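Simulation Service for Gripping Tasks Opens to Outside Customers

Plakico has opened its arm simulation service, Stullden, to customers outside its own engineering group. The service allows a plant or laboratory to test how a robot arm and a two-finger gripper will handle a given part before any equipment is bought. Members of this network were given access in February, and the full offer has been in place since November 2022.

A customer supplies a model of the part and a short statement of the task. Plakico loads both into the simulator, sets up the arm, and returns the results within 12 working days. The background is kept plain, and only the arm and the part are drawn in the standard package.
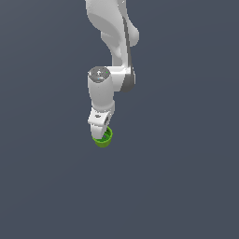
The standard package costs $1,864 and covers one part, one gripper and up to five grip positions. Additional parts are priced separately. Customers receive the recorded runs, a written report and the settings files, which may be opened in Plakico's free viewer. Contact forces are listed in the report for each run – a feature our members had asked for at the spring meeting.

Delphine Montoya, who reviewed the service for the network, found the reports clear and the staff quick to answer questions. Her main reservation concerns soft or flexible parts, which the present version treats as rigid. Hollow parts are accepted, provided that the model includes the inner surfaces as well as the outer wall.
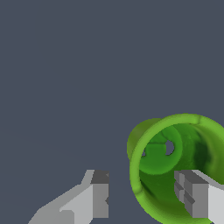 Close view in the simulator: the gripper fingers and a hollow green part, with the right finger partly inside the opening.

Ruiz-Ortega, a packaging firm, has ordered two packages for its Draltotwood site and has agreed to share its findings with members. Inquiries about group pricing should be sent to Mali Bevan at the network office. Requests should state the number of parts and the preferred file format.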